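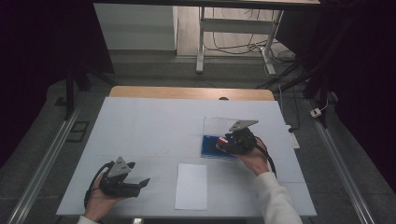 Two hand-held grippers at work over a covered table at the Listcombe lab, the right one closed on a small red and white part.

The claim that brought me to Listcombe was a simple one. Give a person a pair of grippers to hold, let them do a chore with their own arms, record it all, and a robot can later learn the chore from the recordings. No expensive arm has to be in the room while the data is made. According to the group's report, a model trained this way finished a small packing job in 70 percent of its tries.

I have read a lot of reports with numbers like that, and I went to find out what 70 percent was 70 percent of.

Murali Fernandes, who leads the project, is used to the question. The job means picking up a small part and putting it in a box. The robot got 43 starting layouts, and a try counted as a success if the part ended up inside. It didn't matter how it got there. A part that was dropped in from a height counted the same as one set down with care.

“We were generous,” Fernandes told me. “I would score it harder now.”

What a harder score would look like is a matter of some dispute in the building. Nusrat Kodikara went back through the videos one November and marked as failures all the tries where the gripper bumped the box or let go early. Her figure was 38 percent. It appears in the report too, in a table near the back, and I'd guess that few of the people who quote the first number have turned that far.

The hands are the part that works, and I'll give them that. A person holding these tools learns fast. I was allowed to try, and after a few clumsy passes I could close the jaws on a part without thinking much about my wrists. Compared with steering a robot from a joystick, it felt easy, and the group gets far more recordings in an afternoon because of it.

But easy for a person is a strange thing to build on. I kept fixing my own mistakes in midair – a small tilt, a second grab – and I couldn't have told you I was doing it. The model sees the tilt. Whether it learns what the tilt was for is the open question, and Hervé Lecomte, who trains the models, didn't pretend to have an answer. His best evidence is that policies trained on messy recordings do better than those trained on clean ones. He has run that comparison 2 times, which is a start.

Then there is the hardware. The method assumes that the gripper in the person's hand and the gripper on the robot behave alike. Fingers wear, though, and a pad that has begun to go ragged may not hold a part the way a fresh one does. I asked how often pads are swapped. Kodikara said it was done when somebody noticed. The report doesn't mention it.
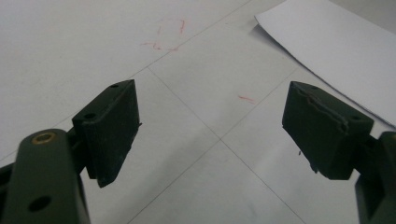

What Would Change My Mind

Jagadeesh Kandasamy works at Mundari, a firm that has been offered the method and hasn't bought it. He wants the same test run in a room the model has never seen, by people who didn't build it. That seems fair to me. All 43 layouts were set up in the lab where the training data was recorded, on the same kind of table, under the same lights.

Fernandes says an outside test is planned, with the scoring rules written down first and pad wear logged. I asked if Kodikara's stricter count would go on the front page this time. He said they were still talking about it.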